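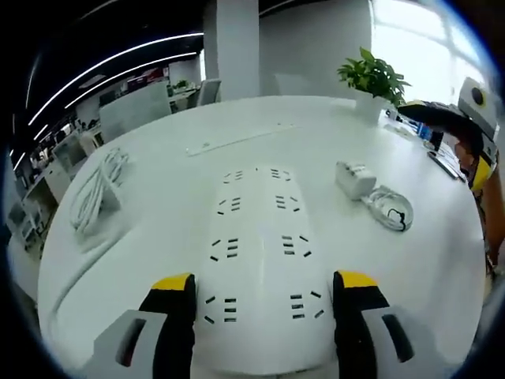

How long before a storm should you clean the gutters?

At least a day, so the ladder is back in the shed before the wind comes up.

Costel Ene knew this and was on the ladder anyway, with the sky going gray over the Bolirum grain sheds and the first gusts pulling at his jacket. The house had been his aunt's. He'd had it since January and had not once looked at the roof.

The gutter over the kitchen was full of black leaves. He dug them out with a garden trowel and dropped them into a bucket hung from a rung. Under the leaves he found a tennis ball and a roofing nail, and then another nail.

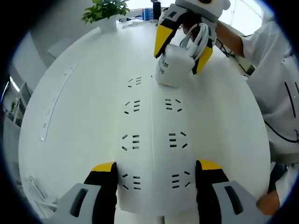

He put the nails in his shirt pocket and climbed three rungs higher to see where they had come from. Near the chimney a strip of shingles had lifted. It moved when the wind moved.

"You'll want to get down," said Mrs. Stankevičius from the other side of the fence. She was taking in her sheets.

"I've got 10 minutes."

"Your aunt used to say that."

He got down. In the shed there was a blue tarp, still folded in its Vekora wrapper, with a price sticker from a store that had closed. He carried it up with a hammer and some thin boards, and nailed the boards over the edges of the tarp. The last one split, so he used the two old nails from his pocket on what was left of it.

The rain started while he was putting the ladder away. He set the bucket under the bedroom ceiling, on the spot where the paint was brown, and sat on the bed with his boots on to listen.
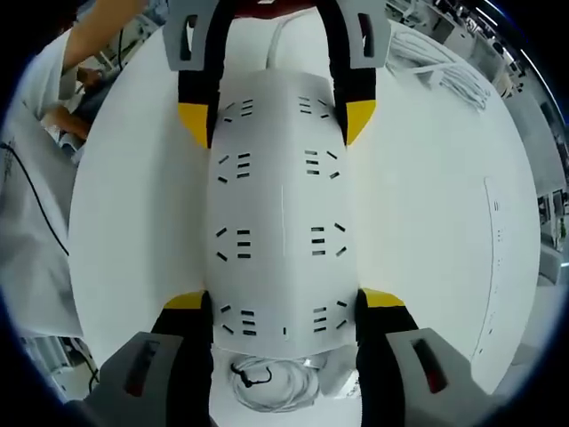

The Next Morning

The bucket had an inch of water in it. Costel emptied it in the yard, wrote "chimney side" on the back of an envelope, and went to ask next door who she used for roofs.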